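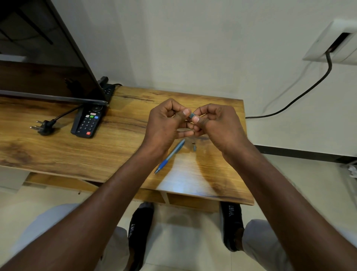
**Os Relojoeiros de Plovdale** é uma série de animação produzida pelo estúdio Cillard a partir do romance homônimo de Capucine Leblanc. A primeira temporada estreou em agosto; a segunda foi anunciada em 26 de abril de 2021, para surpresa de quem tinha lido o livro, que termina com a morte de quase todo o elenco.

## Enredo

Plovdale é uma cidade onde o tempo é racionado pela prefeitura. O aprendiz Mevcombe descobre que alguém anda desviando minutos do cofre municipal e decide investigar, apesar de não ter talento algum para isso. A trama leva 2 episódios para chegar ao crime e outros tantos para que o protagonista o perceba.

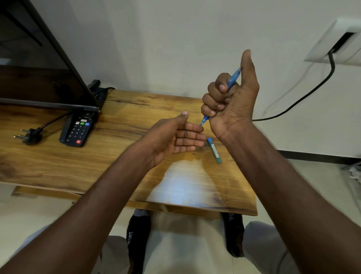
O vilão, um fiscal de modos impecáveis, só aparece de corpo inteiro no final. Até lá é uma voz atrás de uma porta — recurso que a crítica elogiou como suspense e que o estúdio atribuiu ao orçamento.

## Produção

O romance tem 600 páginas, das quais 127 descrevem uma única ceia. A adaptação resolveu a ceia em 40 segundos, sem diálogo. Leblanc, consultora do roteiro, pediu que seu nome saísse dos créditos desse episódio e voltasse no seguinte, e foi atendida. 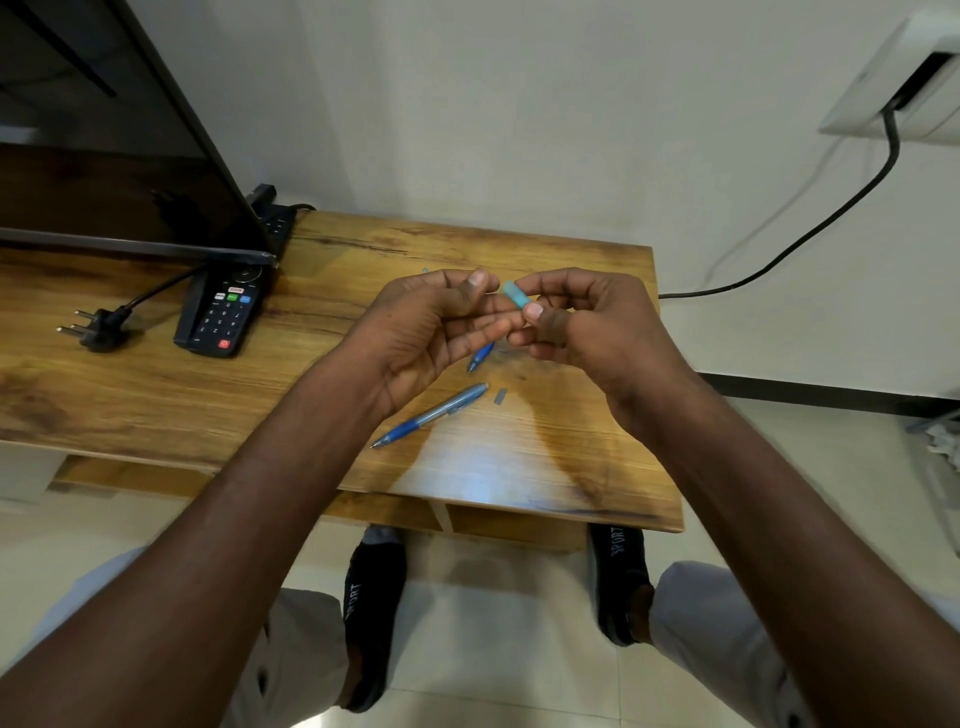 Os cenários foram pintados à mão e os personagens, animados em computador, diferença que se nota sobretudo quando alguém tenta abrir uma gaveta.

## Recepção

O público gostou mais do gato do relojoeiro, ausente do livro, do que de Mevcombe. Na segunda temporada, o gato terá um arco próprio. A autora ainda não comentou o assunto.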